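Narnura Institute for Manipulation Research
Ivberg Campus

Call for Participants: Demonstration Operators, Everyday Handling Study

Reference: 526
Location: Ivberg Campus, Building 13
Type of engagement: paid participation, fixed schedule
Applications close: September 28, 2025

Summary

The Narnura Institute invites applications from adults who wish to take part in a study of how people teach handling tasks to machines. Participants will demonstrate ordinary tabletop tasks in two ways: by working directly with a hand-held gripper, and by guiding a robot arm from a remote control station. The recorded demonstrations will be used to train and evaluate control software developed within the Gitik project.

No technical background is required. The Institute is seeking people with steady hands, patience for repeated work, and a willingness to follow written task sheets closely. Applications from persons with experience in food service, packing, nursing support, sewing or laboratory work are especially welcome.

What participants will do

Each participant will complete 13 sessions at the Ivberg Campus. A session lasts three hours, including two paid breaks. During a session the participant will:

- read the task sheet and attend a short briefing with the session supervisor;
- perform the assigned task repeatedly with the hand-held gripper, beginning from the starting positions marked on the sheet;
- perform a related task at the Qiu remote control station, seated, using a pair of handles and a foot switch;
- mark each attempt as complete, incomplete or void;
- fill in a brief comfort and fatigue form before leaving.

Tasks include lifting and setting down containers, stacking, sorting small parts, folding cloth, opening drawers and wiping surfaces. Tasks become harder over the course of the study. Participants are not expected to work quickly. Uneven or hurried motion makes a recording less useful, and supervisors may ask for an attempt to be repeated.

Training

All participants attend one training day before their first session. It covers safe use of both devices, correct posture, and the scoring of attempts. Training is paid at the same rate as regular sessions. Participants who do not meet the required standard at the end of the day may attend a second training day or withdraw with full payment for time attended.

Eligibility

Applicants must:

- be at least 18 years of age;
- have normal or corrected vision;
- be able to hold a light tool in one hand for periods of up to 20 minutes;
- be able to follow written and spoken instructions in English;
- be available for at least two sessions per week until the schedule is complete.

Left-handed applicants are encouraged to apply. Persons who took part in the May round may apply again, but should state this on the form. Employees of the Institute and members of their households are not eligible.

Compensation

Participants who complete the full schedule receive a completion payment of $500 in addition to the hourly rate set out in the participant agreement. Travel within the Ivberg area is reimbursed on presentation of receipts. 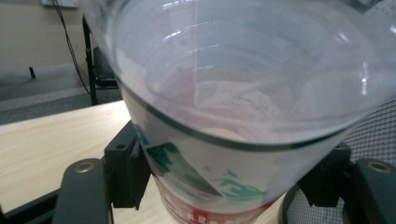

Handling of liquids forms a separate block of the schedule, and applicants should indicate on the form whether they are willing to be assigned to it. The block calls for particular care in the closing of the gripper. A clear plastic cup holding a milky liquid, with a black finger pressing on either side, must be held firmly enough to be carried and gently enough to keep its shape. Participants assigned to this block will practice with water before proceeding to other liquids. Aprons and gloves are supplied.

Recording and privacy

Cameras on the hand-held gripper record the objects and the surrounding work area. Voices are not recorded. Participants' names are stored separately from the recordings, and a participant may request removal of his or her recordings at any time before the close of the study.

How to apply

Application forms are available from the reception desk in Building 13 and from the Institute's participant office. Completed forms should be addressed to Cyprian Kalinowski, Participant Coordinator, and should quote the reference number given at the head of this notice. Selected applicants will be invited to a visit of roughly 5 hours, during which they may try both devices before signing the participant agreement.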